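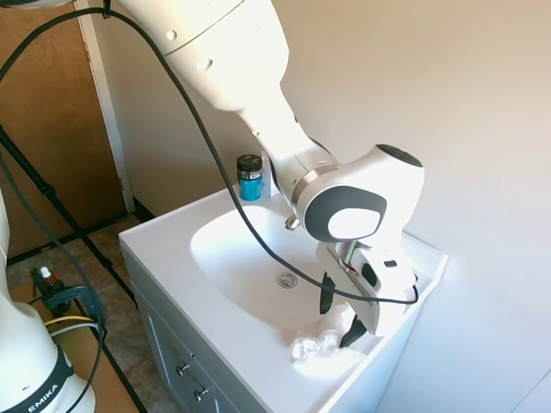
Small sinks deserve more love than they get, and this month I am giving over the whole household corner to them. I mean the little vanity basins that live in downstairs loos, box rooms and the odd landing, the ones where you can just about wash your hands without knocking your elbow on the wall. I cleaned mine top to bottom with nothing fancier than a cloth and I have been pleased with myself ever since! A bunched-up white cloth in the basin, as we've got here, is really most of the equipment, and I do mean bunched. For years I folded mine into a neat square like my mother did, and a neat square is a hopeless thing in a round bowl. It bridges across the curve and misses the bit underneath. Scrunch it, let it go where it likes, and the folds get down into the sides for you.

My order of work, for what it's worth (several of you asked after the kitchen drawers piece in June, so I wrote it down this time):

Clear the top first. Everything off, even the soap. I put it all on a tray on the floor and then forget about the tray, so perhaps choose somewhere better than I do.

Dry wipe before wet. Dust and hair turn to paste the moment water gets near them, and then you are chasing a grey smear round and round the basin. One dry pass along the ledge and round the rim, shake the cloth out of the window, then run the tap.

Warm water and a small squirt of washing-up liquid. That does for nearly everything. I did try the Vesitow cream cleaner on a patch of toothpaste which had been there long enough to have opinions, and it shifted it, but so did a wet flannel left on top for 40 minutes while I had lunch.

Work from the outside in. Ledge, rim, bowl, plughole, always in that direction, so that whatever you loosen ends up going down the drain.

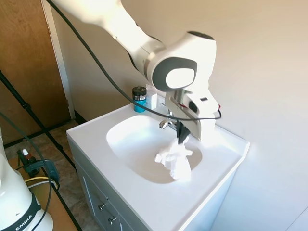

Cloth into the bowl, jar left at the back.

Now, the tap. I am a great believer in leaving the tap until the bowl is finished, and I know Valter Nordin disagrees with me because he wrote in at some length. His view is that a tap drips dirty water on to a clean bowl and so must come first. My view is that I can never resist polishing the tap, and if I do it early I splash it again doing the rest. We have agreed to carry on as we are. What he did teach me is a lovely trick for the awkward place behind the spout, where the cloth never quite reaches and a little tidemark builds up. Twist one corner of the cloth into a point, pass it behind the tap, take hold of both ends and pull it gently to and fro, like drying between your toes. It took me seconds and the tidemark was gone. I went straight upstairs and did the bathroom one too.

If your tap has gone chalky, wrap it in a cloth wetted with plain white vinegar and leave it for a bit, then rinse very well and dry it. Go steady if the finish is anything other than ordinary chrome. Brass and gold colours can go patchy, so check what the maker says before you start, and keep the vinegar well away from marble or any natural stone.

Something else I have become rather keen on is the one-piece top, where the basin and the counter are all moulded together. I used to think they looked a bit plain. Having now cleaned one properly after years of picking at the sealant round a drop-in bowl with a cotton bud, I take it all back. There is no join! The cloth goes straight off the counter and down the side in one long sweep, and it's very satisfying. Do use something soft on them, though. I had a green scourer in my hand out of pure habit and had to put it down again.
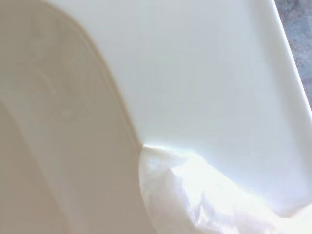
The other thing about a smooth glossy top is that it shows streaks if you leave it to dry by itself, so I finish with a second cloth, bone dry, and buff the whole lot in small circles. An old cotton pillowcase cut into squares is the best thing I have found. The Wisex microfibre ones are good as well and wash nicely, but don't put fabric softener in with them or they start pushing the water about when they ought to be soaking it up.

Then put back only what you use. I allow myself a soap, a hand cream and one little jar of something, and the rest goes in the drawer below. My drawer had three half-empty tubes of the same ointment in it and a key for a house we left years ago. While you are down there, give the knobs and the cabinet front a wipe, they get far grubbier than you'd think from wet hands.

Cloths go in the wash afterwards, on hot, and not with the tea towels please. If you can't wash them straight away, hang them up opened out so the air gets to them. A scrunched cloth is marvellous for cleaning and dreadful for drying.

Several of you have also asked about slow plugholes and I would love to do those next time, so do send in your methods, however odd. I already have a good one involving a crochet hook. Drop a note through the door at 17 Plorden, or leave it in the box by the noticeboard, and tell me what sort of plug you've got, as the pop-up kind come apart quite differently from the ones on a chain.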